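Notes — Friday talk, county victim services day. 22 min incl. questions. KEEP IT MOVING

Open: thank Niamh Lenihan for the invite. Skip the bio.

Slide 1. Protective orders. 371 filed last year in our county, 96 never served. Say the number twice. Pause.

Slide 2. Why not served
— bad address, most of them
— respondent moved between filing and hearing
— paper packet sits in the clerk's tray over a weekend
Don't blame deputies, three of them in the room!

Slide 3. What we changed. Clerk calls the sheriff's desk same day. Petitioner gets asked for work address, car, a cousin's place, anything. Mairéad Conneely wrote the intake sheet, it's one page, copies at the back. Used to be 5.

Slide 4. The Keogh Street office. Evening hours, side door, no metal detector line. Tell the bus story if time. Leave out names and the town.

Slide 5. Money. State grant runs out in January. Ask for the clerk position, not the software. People will ask about Skultel — say we looked at it, too early, move on.

Slide 6. What we still dont know. How many people come in, see the form and leave. No one tracks that. Want a tally at the front desk, start small.
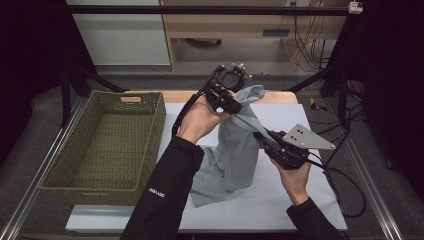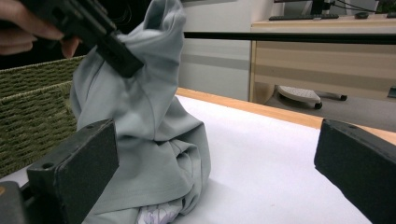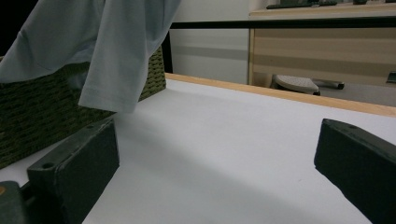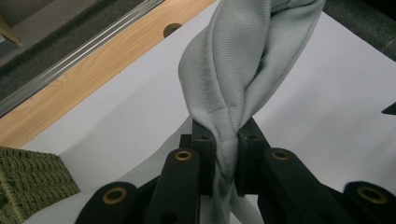
Slides 7–10: hand-held grippers at a work table

Back to slide 1 for questions. If it goes quiet ask the deputies what a good adress sheet looks like. Hard stop 11:40, Niamh has the room after.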